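Labeling the Kitchen So That Other People Can Use It
Posted 8/12/22 in Kitchen & Workshop

I have been labeling things in my house since the year I found a jar of what I took to be powdered sugar and dusted a lemon cake with cornstarch. The cake looked lovely. Guests were polite. The next morning I bought a roll of masking tape and a marker, and I have been a slightly tiresome person ever since.

These are the habits that stuck, after a good many that didn't.

Draw it if you can draw it

Words are fine for flour. For drawers, a small picture works better, especially if you have kids, visiting in-laws or anyone in the house who reads labels only after opening everything. A fork on the silverware drawer. A lid on the lid drawer. Keep the drawing to an outline and fill it in solid. If you find yourself adding shading to a whisk, put the pen down and go outside for a while.

Test each one from across the room. My first attempt at a rolling pin was read by everyone in the family as a bone, and for a month the dog treats went in there.

One picture, one meaning

I once used a flame for the oven mitt drawer, the matches and the hot sauce shelf. It made sense to me. Pick one meaning for each picture and stick with it from the kitchen to the garage. In our house a flame now means matches and lighters, and the mitts have a mitt. The hot sauce has no label at all and everyone finds it fine.

Color is a helper

Color is useful as long as it isn't doing the whole job. Some people can't tell red from green, and nobody can at six in the morning with the small light on. If red lids are for raw meat containers and green for vegetables, put a shape on them too. A cow and a carrot will do, and even I can draw a carrot.

Choosing the label itself

Masking tape comes off when you want it to, and also when you don't. It curls in the fridge and leaves a crust if you forget it for a year. I use it for leftovers and nothing else.

For jars I like the matte white stickers from Stutilwood, which take pencil as well as pen. They are sold in boxes of 1000, a number that seemed unreasonable until I got started. I have 600 left and have run out of jars. Wipe the jar with rubbing alcohol first, let it dry, then press the sticker down from the middle outward. 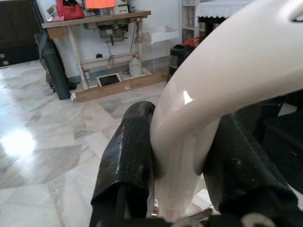 For anything that goes through the dishwasher, skip paper completely. Paint markers hold up on glass if you bake them on, and the Sarine ones have a tip fine enough for small drawings. Follow the temperature on the package and put the jar in while the oven is cold. Take the lid off first. I mention this with the authority of someone who has scraped a lid off an oven rack.

Where to stick it

Put labels where the hand goes. On a drawer that means next to the handle, and on a deep bin it means the top edge. Spice jars kept in a drawer want a label on the lid. Spice jars on a shelf want one on the side. Spice jars that move between the two want both, or a more decisive owner.

In the freezer, label the short end of the box, and write the date before the food goes in. A marker on a frosty lid makes a gray smear that could be chili or could be last February.

Switches and shutoffs

Past the kitchen, the labels start to earn their keep. The water shutoff, the gas valve and the breaker panel should all make sense to a person who has never been in your basement and is standing in a puddle. Use an arrow for the direction that turns the thing off, and write OFF beside it in capitals. My breaker panel has 47 labels in it, counting the ones left by earlier owners, and 2 of them say "other." I'm still working on that.

Hang a flashlight near the panel. Put a label on the hook as well, or the flashlight will go camping and never come home.

Knowing when to quit

Glass jars of pasta don't need a label saying pasta. You can see the pasta. The same goes for the toaster, the sink and the cat. I bought a secondhand Karard label maker last winter and lost a whole evening to it, and a good part of the next morning went to peeling things off again. A hair dryer on low loosens most stickers in half a minute, and a dab of cooking oil takes care of the gum that's left. Wash the oil off with dish soap before you put a new one on.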